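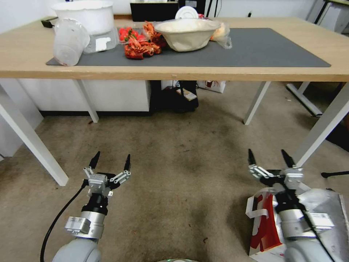 Tolera reckons we should have laid newspaper down first, and that anyone who puts crayfish anywhere near a desk mat deserves whatever the mat smells of afterwards. He wrote that on the whiteboard under my list, so I'm copying it in for fairness. I still like the mat!

May, just after 2 pm. Food props, table layout, second go.

The job for Dekisby is the "end of a shared lunch" table: packaging, a bit of real-looking food, and enough disorder that it feels as if people got up and wandered off. My first layout last week was far too polite. Everything stood square to the table edge and Lertchai said it looked like a shop counter (fair). So today I went messier. Crayfish in a heap straight on the grey mat, strawberries left in their clamshell right beside them, the clear cup on its side, the big white bucket behind it. The white plate is propped up at the back behind the paper bowl, and the right half of the mat I've kept bare for now.

What I think of it: the two reds are fighting. Strawberries and crayfish next to each other turn into one red lump as soon as you step back to the door, and the curled tails, my favourite bit of the whole thing, get lost. Moving the clamshell over to the bare half would probably sort it. Or swap the strawberries for something green, though I've already spent 31 pounds of the props money and would like to have some left for the Bretstead job.

The bowl is good. Beige against dark grey reads nicely and I like the crumpled rim, it gives away that it's paper without anybody needing to be told. The crinkly bag is fine too but it catches the light. The clear things generally are a nuisance on this mat, they half vanish and then flash at you when you move your head. Must try the cup upright as well, in case it holds its own better that way.

Height: apart from the bucket and the plate it's all rather low. I want something mid-height towards the right, a jar or a small carton. Lertchai has a shelf of Trundico cartons from the picnic job and says I can help myself as long as I write down what I take. (I will. I did not last time.)

Sizes, before I forget. The card base Dekisby want to use is 278 mm deep, so this spread is too generous front to back and the plate will have to come forward or go altogether. I'd be sorry to lose it, but a plate standing on its edge does look a bit staged for the end of a lunch.

To do
Strawberries over to the right, check from the door again
Cup upright, then on its side the other way round
Ask Lapiņa whether they do the paper bowl one size down, pack of 5 if possible
Carton from Lertchai's shelf, WRITE IT DOWN
Wipe the mat with washing-up liquid before going home
Newspaper (yes, Tolera)

Dekisby are ringing at 4 and I'd like the new layout done by then, so cartons first, tea after.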